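Tarun Nigam
21 Oct 2021

Notes on the dish handling fault at Feltby. Several people asked, so it goes in one thread.

1/ The cell has two arms working over a dish rack. They pick plates and dishes, hold them on edge, sometimes pass them from one gripper to the other, and set them down.

2/ At cycle 2,646 the right arm let go of a plate during a pass. The left gripper had touched it but had not closed. The plate landed flat and broke. No one was inside the guard.

3/ The log said everything was fine. Grip closed, width in range, force in range, release permitted. That bothered me more than the plate did.

4/ First guess was a slippery glaze. Wrong. We ran the same type of plate 13 times with the second arm parked and it never slipped.

5/ Second guess was timing between the controllers. Also wrong. The clocks matched.

6/ What we found: one screw in the left gripper's finger mount had backed out. The finger could rock 2 mm before it took any load. Contact with the plate pushed it to its stop, and the controller read that as a grip.

7/ So the left side reported "holding" when it was only leaning on the plate. The right side got the signal and opened, as programmed.

8/ The service sheet says to check those screws every 3,000 cycles. We were inside the interval. The sheet was written for the Iston fingers, and we changed to a longer type in September without changing the sheet. My mistake.

9/ A safety point. The release permit used one signal from one gripper. If that signal is wrong there is nothing behind it. It should never have been set up like that, even for crockery.

10/ Changes made so far: thread locker on all finger screws, paint marks so you can see if one has turned, and a check at the start of each shift.

11/ The pass now has a tug test. The receiving gripper closes and pulls back slightly before the other one opens. If the finger moves and the load doesn't, both arms stop and stay closed.

12/ It adds time to every pass. Solanki wanted it made optional. I said no.

13/ Stopping with both grippers closed has its own problem. You can't just reach in and take the dish. Power stays on the fingers, so use the manual release at the panel and support the piece before you press it.

14/ Wrist camera views of a patterned plate and then a glass dish, each held on edge.
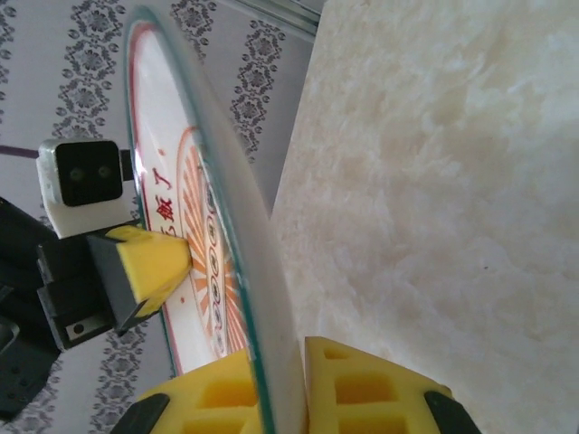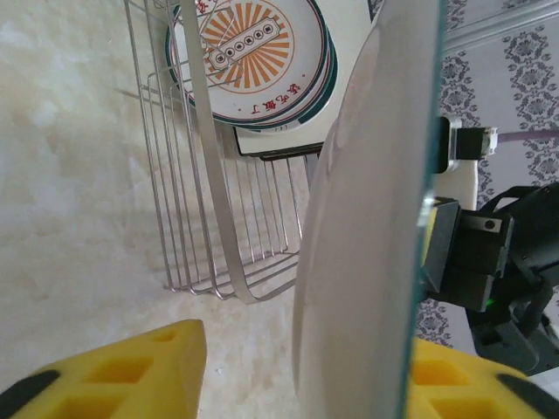
Forough Vahidi: We had the same false "holding" on the Bukdale line, except ours was a worn pad. Does your tug test still work on thin glass, or did you have to lower the pull?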